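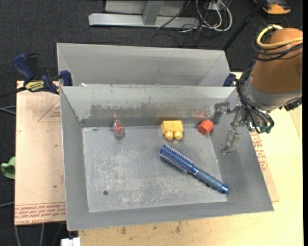

Fig. 1. Front bin with four items on the floor: spinning top, yellow block with pegs, red block, blue round hairbrush. Second bin behind.

Sorting Small Household Items by Shape: Bin Report
Group: Ghazal Jafarzadeh, Banafsheh Ghorbani, Mahtab Mahmoudi
Supervisor: Elfriede Kälin
Wedine workshop course, July

1. What we wanted

A toy-and-household donation shelf (Rellelis, ground floor) gets mixed stuff all day. Small things end up in one heap. Our question: does a shallow bin with sloped walls make it easier to see and pick out single items than a deep box? Also which shapes give trouble. That turned into the bigger half of the project.

2. Bins

Two gray sheet metal bins, back to back on the wooden table. Used ones, floor of the front one is scuffed and scratched, and there are dark streaks on the back wall. We did not clean them up further, Mahtab tried for an afternoon and the marks stayed. Cardboard under part of the front bin so it doesnt scrape the tabletop.

Sloped walls = things slide back to the floor when dropped on the side. Good for round stuff. Less good for long stuff, see section 4.

3. Items

Whole set is 122 items, borrowed from the Rellelis shelf. Split into 12 groups by shape, not by use. So the hairbrush went in with the wooden spoons (long, one thick end) and not with combs. Banafsheh disagreed and still does. Four items at a time in the front bin, placed apart so none of them touch at the start.

Total picks logged: 378. Each pick = one person, one item, out of the front bin and into the back one. Log sheets are in the binder, Lutfa Jayawardena has it until grades are in.

4. What happened

Blocks: easy. The red one with many sides was the best item in the set, there's always a face to hold whichever way it lands. Yellow one with the two pegs also fine, people grabbed it by the pegs almost every time even though we never told them to.

Spinning top: bad. Small, clear body, so against the scratched gray floor you mostly notice the red center and misjudge how wide it is. Most misses in the log are tops or marbles. When it tipped it rolled to a wall and then people had to fish along the edge.

Hairbrush: slow but few misses. Grab it by the handle and the head swings. Grab it by the bristles and it catches on things. Lying diagonaly across the floor it also uses up a lot of room, so we started putting it in the front half with the small things toward the back. Should of done that from day one.

5. Problems

Over 3 hours lost relabeling groups after the first try. Group names were too vague ("odd", "other"). Light in the room changed from morning to late afternoon and we only started writing down the time halfway through, so no claim about light here.

The deep box from Zorkthorpe came late. Comparison with it is thin.

6. To do before the final version

- more runs with the deep box
- plain mat on the bin floor, try clear items again
- ask Jalali about a second table
- fix table 2, columns are swapped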